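Miércoles, 28 de octubre de 2020

Hoy tocaba cerrar la hoja de normas de la cocina y hemos vuelto a discutir el punto de los cables. Bimla quiere que cualquier cable externo vaya sujeto al antebrazo con cinta, sin excepción. Ryszard dice que la cinta tira del guante cuando gira la muñeca y que prefiere dejarlo suelto con holgura y prohibir el paso por ese lado. He escrito las dos versiones en el borrador. Decide Aarti el viernes.

Lo que sí queda aprobado:

Antes de mover nada, mano abierta y quieta, palma a la vista, hasta que quien lleva la parada de emergencia diga "listo" en voz alta. Tres segundos como mínimo. Si no hay respuesta, no se empieza.

Los cajones se abren y se cierran de uno en uno. Con un cajón abierto nadie entra en la zona, tampoco para recoger algo del suelo.

Las botellas, siempre con el tapón puesto. Los líquidos sin tapar se quedan fuera hasta que revisemos el sellado de las juntas.

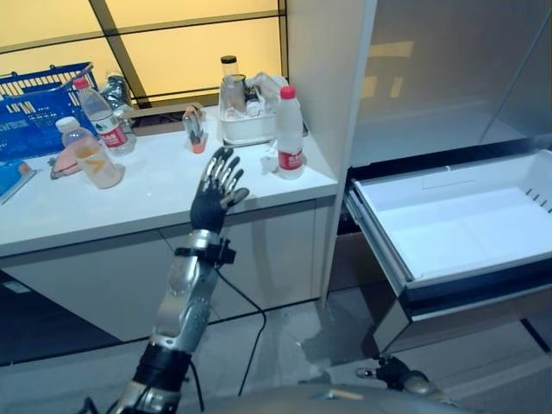
Baoshan ha preguntado si la regla de la velocidad vale también para los movimientos sin objeto en la mano. Le he dicho que sí. En la hoja vieja, la de enero, solo se hablaba de "manipulación", y cada uno lo entendía a su manera. Ahora pone "cualquier movimiento del brazo a menos de 80 cm de una persona". Más largo, pero se entiende.

También he cambiado el registro de incidencias. Antes se apuntaban solo los golpes. Desde mañana se apuntan las paradas, todas, con la hora y quién la pulsó. Shanti cree que la gente dejará de pulsar para no rellenar el papel, y puede que tenga razón. He reducido el formulario a tres casillas.

Me falta el párrafo de limpieza de los guantes y pedir a Ernix la ficha del producto, que la que tenemos está en alemán y sin fecha. Tampoco he mirado si nuestra numeración coincide con la de Lurnura, que es lo que pidió Aarti en la última reunión.

He salido a las siete y media. Mañana, imprimir y plastificar dos copias, una para la puerta y otra para el puesto de control.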